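Cuánto dura una camiseta en mi barrio
Trabajo final de la asignatura Consumo y Sociedad
19 de marzo de 2025

Cuando tocó elegir tema yo iba a hacer el trabajo sobre el agua embotellada, como media clase, pero en octubre mi madre hizo limpieza de armarios y sacó tres bolsas enormes de ropa al pasillo. Había cosas que yo juraría no haber visto nunca (¡y eran mías!). De ahí salió la pregunta: ¿cuánto tiempo usamos una prenda antes de olvidarnos de ella, y qué pasa luego?

Lo primero fue la encuesta. La pasé en papel, en el portal, en la academia y en la cola de la panadería, y conseguí 64 respuestas. Sé que no es una muestra representativa, hay demasiada gente de mi edad y demasiadas vecinas de mi abuela, pero para hacerme una idea me sirvió. Pregunté por las camisetas y los polos, que los tiene todo el mundo, y pedí que cada persona contara los que guardaba en casa. Algunos se lo tomaron muy en serio y me llamaron por la noche para corregir el número. En total salieron 1156 prendas, y casi 409 llevaban más de un año sin ponerse. Digo casi porque dos vecinos no se ponían de acuerdo sobre un cajón compartido y al final apunté lo que me dijeron los dos.

Las razones para no usarlas eran muy variadas. La más repetida fue la talla, seguida de cerca por "me da pena tirarla". También salió mucho el cuello: cuando el cuello se deforma la gente deja de ponerse la prenda aunque el resto esté perfecto. No me lo esperaba y le habría dedicado un apartado entero si hubiera tenido más tiempo.

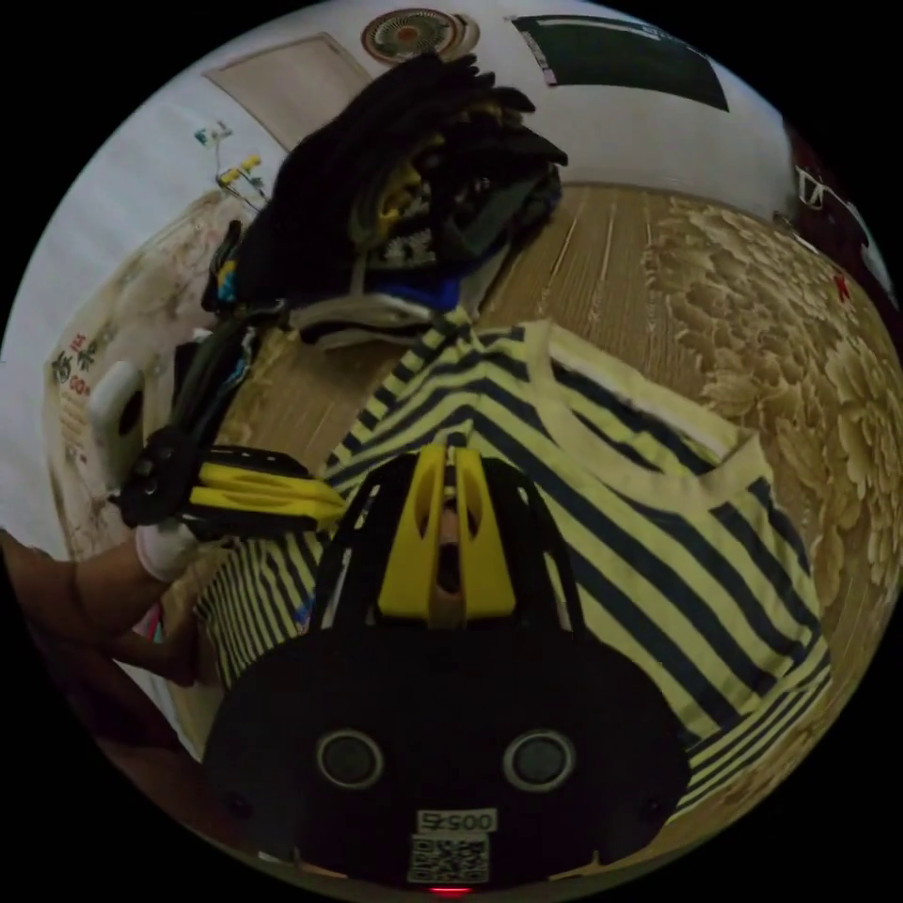 Figura 1. Prenda de rayas con cuello de canalé, en el suelo.

La segunda parte fueron las entrevistas. Fui a Perora, la tienda de segunda mano que está junto al mercado, y me dejaron pasar una tarde entera en la trastienda mientras clasificaban. Tienen un sistema muy sencillo: lo que se vende tal cual, lo que se arregla y lo que va para trapos. Las rayas se venden bien casi siempre, me contaron, y lo que peor sale son las camisetas con publicidad o con el nombre de una carrera popular. ¡Yo tengo cinco de esas! También me enseñaron a mirar las costuras de los hombros antes que nada, y ahora no puedo entrar en una tienda sin hacerlo.

Después hablé por videollamada con Helge Midtbø, que lleva un taller de arreglos en Serkport y es amigo de mi profesora de inglés. La conexión iba fatal y perdí un buen trozo de la entrevista, pero apunté lo importante. Según él, la mayoría de la gente le lleva abrigos y pantalones y casi nadie le lleva una camiseta, porque el arreglo cuesta tanto como una nueva. Propone enseñar a coser lo básico en el instituto. A mí me pareció buena idea, aunque cuando lo conté en clase hubo risas.

Como experimento intenté arreglar yo un cuello descosido. Tardé toda una tarde, me pinché varias veces y quedó torcido, pero se puede llevar. Mi abuela lo miró, no dijo nada y me lo volvió a coser.

Si repitiera el trabajo haría la encuesta por edades y preguntaría también el precio de compra, que se me olvidó por completo y me habría venido muy bien para comparar. Las hojas originales de la encuesta están en la carpeta azul que entregué con el trabajo, ordenadas por calles.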